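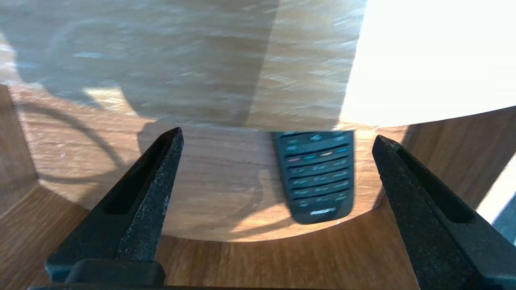
*Wrist camera view, fingers open on either side of a TV remote.*

# Workshop tips: getting a home-built arm to handle a remote and a drawer

Notes from the Nyberg build, kept by Agathe Bodin at the Tulow shared workshop, Grakodville. Last revised February 23, 2022. They assume a working arm with a two-finger gripper and a wrist camera, and a controller that can log motor current.

## Camera before everything

- Mount the camera so both fingertips stay in view at full opening and at full close. If one tip leaves the image at either end, move the mount. Cropping in software will not bring it back.
- Lock focus on the fingertip plane. Background blur is harmless. Autofocus will hunt whenever a finger crosses the middle of the view.
- Fix exposure by hand in the brightest part of the room. A window beside a pale tabletop will wash out a corner of the image, and a dark object against that corner loses its outline.
- Recalibrate after any knock to the wrist, even a small one.

## Finger alignment

Close the gripper slowly on a strip of printer paper and pull. The strip should drag evenly along the whole contact length. If it slides at the tips and binds at the base, shim the base of one finger and repeat.

Tapered fingers reach into tight places but have little contact area near the point. For a long, narrow object, aim to hold it 19 mm back from the tips. Any closer and it tends to rotate under its own weight.

Use a high-friction facing with some give. Glue it, clamp it overnight and trim it flush the next day. Replace it when it goes shiny.

## Picking up a remote

1. Find the long axis and approach from directly above, with the fingers straddling the short dimension.
2. Descend until the tips are 2 mm off the surface. Zero the height on the table you intend to use, as floors in older houses are seldom level.
3. Close at low speed until current rises, then hold. Do not keep driving the motor.
4. Lift straight up before adding any sideways motion.

Take the batteries out for the first runs and put them back once the pick is reliable. The centre of mass shifts toward the battery end, so expect to move the grasp point. Mark the new one with a sliver of masking tape on the underside.

Dark remotes show up well on light timber. The coloured buttons are a convenient reference for orientation if the software can threshold on saturation. Direct sun throws hard shadows that a simple edge detector will take for objects, so either diffuse the light or collect some calibration images with the shadows in them.

## Working in and around a drawer

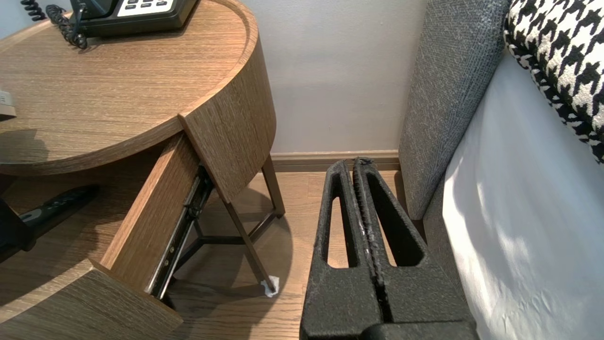
Set the drawer position first and measure it every session. A ball-bearing slide with no detent will creep when the arm brushes the front panel. A folded piece of felt wedged behind the drawer is enough to hold it; remove it when finished.

Model the slide rail as a keep-out volume. Add clearance for the full width of the gripper base, which is wider than the fingers and will reach the drawer side first.

For placing an object inside:

- Enter with the wrist turned to match the diagonal of the drawer, if the object is too long to lie square.
- Release just above the drawer bottom and open only as far as needed. At full opening the fingers can touch the sides.
- Retreat vertically until the tips are above the front panel, then rotate.

Curved drawer fronts are awkward to push shut. Contact off-centre makes the slide rack and stall. Push with closed fingers at the middle of the curve, and set a current limit so that a stall stops the arm. Ours is at 60 per cent of rated.

Keep phone cords, charger leads and bedding outside the swept area. A coiled cord is the worst of these: it stretches without raising an alarm, then comes back with the handset. Light furniture on thin legs should be checked for position after every contact. Marwa Gaber puts low-tack tape on the floor at each foot, and it peels off hardwood cleanly if it is lifted the same day.

## Logging

Record the outcome of each attempt by hand, along with the facing used and the time of day. The November run had 52 attempts, and the log was only useful for the ones where the lighting had been written down.

Spare Sturar finger blanks are on the lower shelf beside the drill press. Sign them out.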